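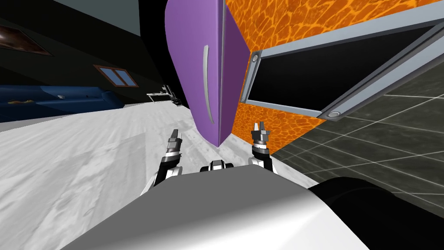
Meinrad Schnyder
2021-05-06

Notes on setting cup hinges in frameless cabinets, for those who asked after the Gredberg kitchen. 1/8

Bore depth first. Dultetti cups want 13 mm. At 15 you come through the face of a thin door. Set the stop on scrap and lock it. 2/8

Distance from door edge to cup edge sets the overlay. I use 4 mm on everything and correct at the mounting plate. One jig setting for the whole job. 3/8

Tall doors: two hinges will hold the weight but the door bows by February. Over 1,318 mm I fit a third, placed nearer the top than the middle. 4/8

Adjust in this order – height, side, depth. Height moves the whole door. Side closes the gap. Depth last, with the bumpers already on. 5/8

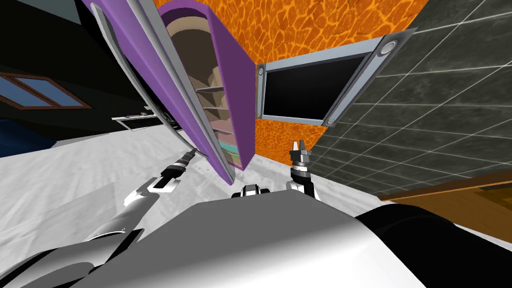 Purple cabinet, door open, shelves inside.

Shelf pins next. Keep the front row 22 mm clear of the hinge plates or the shelf will foul the arm when you lift it out. Found this on the Sutter job, 17 shelves in. 6/8

Screws: pilot holes even in particleboard. Hand-tighten the last turn. A stripped plate hole can be plugged with glued dowel, left overnight and drilled again. 7/8

Soft-close units from Funstead clip onto the arm. One per door is enough on anything narrow. With two, a light door stops short and sits open a finger's width. Drawer runners in a separate thread. 8/8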